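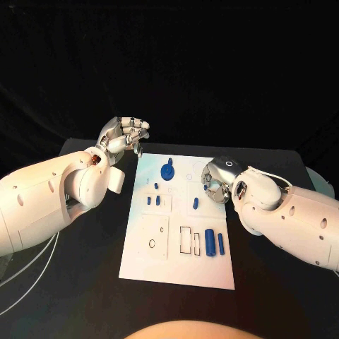 Ekstead Assembly Trial: progress report on equipment planning
To: Stella Tanui, Capital Programmes
From: Adhiambo Swai
Thursday, February 6, 2025

Where we are

You asked for a plain answer on whether the second tranche should be released for the purchase of a two-armed humanoid for the Tumley workshop. My answer is no, or at least not yet. The work on the loan machine is going ahead and the team are putting in long days, but what we have so far does not support a purchase on the scale set out in the original bid.

The bid assumed that by now we would be placing real parts into real housings. We are still on the printed sheet. The blue practice pieces (the geared disc, the pegs and the cylinders) go on to outlines drawn on paper, and paper is forgiving. A peg that lands a little off its circle still looks like a decent result. In a housing it would jam. I have asked the team to stop reporting sheet results as "placements" in the monthly note, as two people at Tumley read the last one and thought we had finished.

The small pegs remain the difficulty. The disc gives the fingers plenty to get hold of and I have few worries about it. The smallest pegs are another matter, and the hand hides much of what it is reaching for as it comes down. Derico, who supply the machine, say a software update will help. They said the same in September. I would like to see it before we pay for anything that depends on it.

Trials to date

We have logged 1,314 attempts. Eight of those were spoiled by a fault in the logging and have been struck out, leaving 1,306. Of these, 658 met our own standard, meaning the piece was inside its outline and nobody had touched it. That is a shade over half. Derico's account manager prefers a different count, which lets a person straighten the piece afterwards. I have not used it here and would ask that it not be used in anything that goes to the board.

The figure also mixes easy pieces with hard ones. We did not record the piece type properly in the early sessions, so I can't split it for you. We do record it now. The next report will have a breakdown, and I expect it to look worse for the pegs than the overall figure suggests.

The budget

The purchase price in the bid covered the machine and very little else. Having lived with the loan unit, I think the following were left out or set too low:

Spare hands. The quote includes one pair. If a finger fails we stop until a replacement arrives, and Derico will not put a delivery time in writing.

Service after the first year. The quote says "to be agreed". I don't think we should sign anything with those words in it.

Staff time. Nzioka has lent us a technician two days a week at no charge. That ends with the loan. The bid has no line for it.

Bench and cabling. A minor cost, but we are working with cables lying on the tabletop and that won't pass at Tumley, where the benches are shared.

There is also the question of whether we need this shape of machine at all. Two arms and two full hands are impressive to visitors. For much of the list Tumley gave us, a single ordinary arm with a simple gripper might do, and we have never priced one. The bid says this option was "considered". I have looked through the project folder and found no sign of it beyond that sentence.

What I am asking for

Please hold the second tranche. I would like to spend a small part of the existing contingency on extending the loan for one quarter, and to use that time for three things.

First, move off paper. The workshop can make a plain block with holes to match the outlines, and we run another 1,000 attempts on that with the same standard and the piece type recorded every time.

Second, get a written quote for a single arm and gripper, fitted and supported, from somebody other than Derico.

Third, get Derico to fill in the blanks on service and spares. If they won't, that should count against them.

If the block trials come out well I will say so and withdraw most of the above. The team think they will. I have told them I would want to see the pegs go in first.

Outstanding from your last letter: the insurance certificate for the loan unit has now come through and is in the shared folder. The revised risk register has not been done. I will send it separately once Nzioka have confirmed who is responsible for the machine outside working hours.

Adhiambo Swai
Ekstead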